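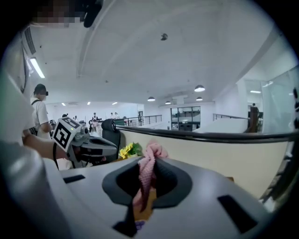 4.2 Chart reading in printed reports

Readers at the two firms, Jekmont and Viltitz, were given the same quarterly report with either bar charts or small tables. We had 197 readers in the first round and 538 in the second. Color was held to one accent hue per page, close to the pink of the knitted strip in Figure 3, with gray for everything else. Readers of the bar charts found the largest value sooner, but made more errors when asked for an exact amount.

Figure 3. Pink against light gray and dark gray.

Labels placed next to the bars reduced these errors. Legends set below the chart did not, and 46 readers in the second round skipped the legend altogether. Kapoor pages, which carry both labels and a legend, were left out of the comparison.

Last updated 14 May 2023

Search this site Go

Comments

Imelda Manalastas: Were the tables sorted by value or by name?

sellby_reader: Same result with our annual report. We dropped the legends in February.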